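Bench notebook, Brokdale repair workshop
January, started 7:40 a.m.

HIDE GLUE, BATCH 2811

Second morning with the new pearls and I'm a convert. Weighed out 123 g dry into the big jar, covered with cold water last night, and by the time I got in they had swollen up into a fat, wobbly lump with hardly any free water on top. The old bag never did that — it always left a hard core in the middle of each pearl and I'd end up straining it through a stocking. Into the double boiler it went, lid on, low heat, and it melted clear and the color of weak tea. Hardly any smell either!

Kanyarat asked why I bother when there's a shelf of yellow glue right behind me. Fair question. For the Salinas chairs it's the only thing I'd use: every joint in them was put together with hide glue in the first place, and fresh hot glue will grab onto the old stuff without my scraping each tenon back to bare wood. And the next person who has to take them apart can do it with steam and patience.

What I did this morning:

Warmed the parts first. Laid the rails on the radiator with a towel under them while the glue came up. Yesterday I skipped this and the glue gelled on the tenon before I could get the joint home. Big difference today, I had time to look at what I was doing.

Brushed both surfaces, pushed together, clamped lightly with the padded bar clamps. Squeeze-out was a nice even bead all the way around the front rail. Left it until it was rubbery and then peeled it off with a thumbnail in one long string, very satisfying.

Back left leg is still giving trouble. Someone has been in there before with epoxy, a big gray plug of it, and nothing sticks to that. Hagos thinks we should drill it out and turn a new dowel. I want to try softening it with the heat gun first, carefully, with foil over the finish. We'll see who's right.

TEST STRIPS

Made up offcuts of maple, edge to edge, rubbed joints with no clamps. One set with the glue straight from the pot, one thinned with a splash of water, one with a pinch of salt to slow it down (Tineke's recipe, she gets to the bottom of the keyboard jobs with it). Pencil labels on the ends. They need to sit until tomorrow before anyone bends them, so please leave them alone on the windowsill.

First impression just from handling: the salted glue stays open much longer. I could still slide the pieces when the plain ones had locked solid. If it turns out weaker I'd still think about it for the big crest rail, where there are 3 joints to close at the same time and only 2 hands to do it.

POT NOTES

Keep it under a simmer. Abbas let the last batch boil dry during lunch and the smell got into the coats. The jam thermometer reads high, I checked it against Marwa's. Trust hers.

Leftovers go in the fridge in the tub with the red lid. Write the batch on it. If there's any fuzz, throw it out, don't scrape it off and hope.

STILL TO BUY

More acid brushes, the good ones. Cotton rags. A second jar with a wide mouth, the current one is murder to clean.

Ask Didance whether they'll sell pearls in the bigger bag. At the rate I'm going I'll be through this one before the chairs leave!

SMALL BROWN CABINET

Right-hand hinges on this one, so note which way the door swings before anybody orders parts. No hide glue needed anywhere near it. Wood-grain laminate wouldn't soak it up, and I'd only be showing off.
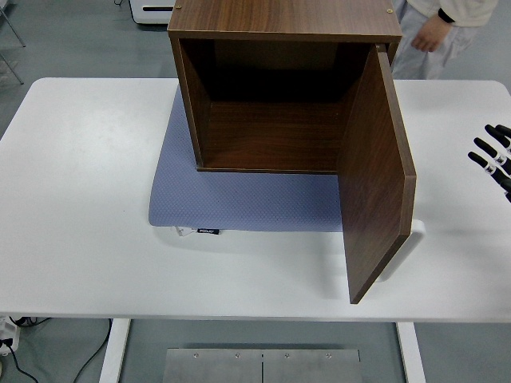
TOMORROW

Break the maple strips and write down where they fail, glue line or wood. Heat gun on the epoxy plug, then Hagos's drill if I lose. Soak another jar of pearls before going home.

Brokdale repair workshop notebook | Contact: Marwa Younis, front bench | © Brokdale | Back to top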